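# Chapter 7: Adapting a Series for the Screen

A novel can be adapted once and left alone. A series raises a different problem: the first film has to work by itself and still leave room for the books that follow. This chapter looks at how writers and producers handle that problem, using the Sekden novels as the main case.

The first Sekden book runs to 300 pages and the fourth to 791. Descombe Pictures bought the rights to all of them but commissioned one script. The writers cut the opening voyage, merged two of the minor characters and moved the siege of Semwal to the final act. Readers of the books objected most to the last change, which used up an event the second film would need.

By the end of the chapter you should be able to:

- explain the difference between an option and a purchase of rights
- identify which plot threads a first film must keep open
- compare a faithful script with a loose one, scene by scene

Key terms are in bold the first time they appear and are listed again on page 222.

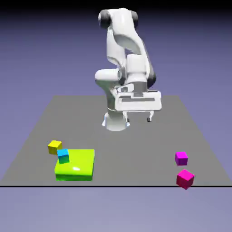 *Page last changed: 9/26/24*

## 7.1 Buying the story

Before anyone writes a script, someone has to hold the right to make it. An **option** gives a producer the sole right to buy a work within a set period. If the period ends without a purchase, the author is free to offer the work elsewhere. Setik, the small company that first optioned the Sekden books, let its option lapse in February, and Descombe made its offer the same month.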